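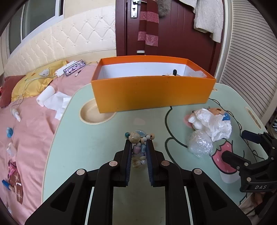
Heledd Humphreys asked me after the last session why we spend a whole unit on two fingers when the catalogs are full of hands with five. Fair question, and I gave her a bad answer at the time, so let me try again on paper.

Two parallel fingers are easy to think about. You have one number to worry about (how far apart are they?) and one place where things go wrong (the pads). If a pick fails, you can usually say why within a minute. With a five-finger hand I've lost entire afternoons to that same question! So we start with two, and we compare pads, grip positions and approach angles before anybody in the Odden course gets near anything fancier.

## Unit 4: Comparing two-finger grippers by hand

Bring your notebook and tie back anything that dangles. We're in room 313 again.

### What we compare

I want you to try the same object with two pad types, the ridged ones and the smooth Nerlow ones, and write down what you feel as well as what you see. People skip the feeling part. When you're holding the tool yourself you notice a slip through your fingers before you'd ever spot it on video, and I'd like that in your notes even if it's just "felt greasy, let go early."

Strung beads are my favorite test piece, because they change shape while you're closing on them. Pinch one big bead and the rest of the string swings. Pinch across several and they roll against each other, so your finger gap keeps changing when you thought you were done. Try both, and close slowly. If you close fast you learn very little, except where the beads roll to.

### Hard and soft on the same object

Some objects are really two or three objects tied together. A toy on a strap with a ring is a good one: you can go for the body, the strap or the ring, and each asks for something different. 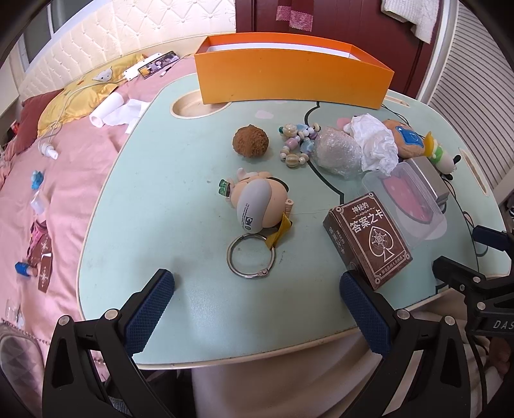
*Fig. 2. Toy with strap and metal ring, fingers open on either side.*

Before you close on something like that, write down your plan. Body, strap or ring? My own first choice would be the body, since there's more of it to land on, but a rounded body can squirt out of the pads if you grab above its widest part. A ring lying flat is a nuisance with thick fingertips. You can tip it up with one finger and catch it with the other, which Wyn Cadwaladr did last August and I have been trying to copy ever since (my success rate isn't going in a handout).

Straps fold. Let them fold, then pinch the fold.

### Working with two grippers

Once you're comfortable with one, add a second. Now the trouble is mostly you: your two hands want to do the same thing at the same time, and your wrists end up fighting over the middle of the table. 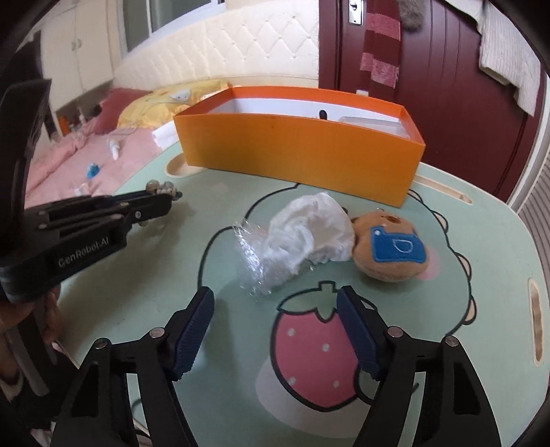
*Fig. 3. One gripper wide open, the other with small pale beads or pebbles at its fingertips.*

Things to try with a pair:

- Hold with one, stay open with the other. Then swap jobs.
- Pass a string of beads across. The receiving gripper closes first, and only then does the giver open.
- Come at the same plush toy from the side and from straight above, and note how much the pads sink in each time.
- Pick up crumpled plastic wrap. Then try to let go of it, which is worse.

Ieuan Kemeys and I disagree about the passing exercise. He likes both tools level with the table, and I like the giver tilted down so the load hangs clear of the pads. Try it both ways and tell us who's wrong.

### What to hand in

Your log, with 100 attempts in it across at least four objects. One line per attempt is plenty: object, pad, where you aimed, what happened. Please include the misses. A page of perfect picks tells me you chose easy things.

If you use the Dornik log sheet, there are 17 lines to a page, and the last column is too narrow, so write small or run over onto the back. Berwyn Gough has spare copies.

Next unit we swap wrists for arms, so read the section on reach before you come.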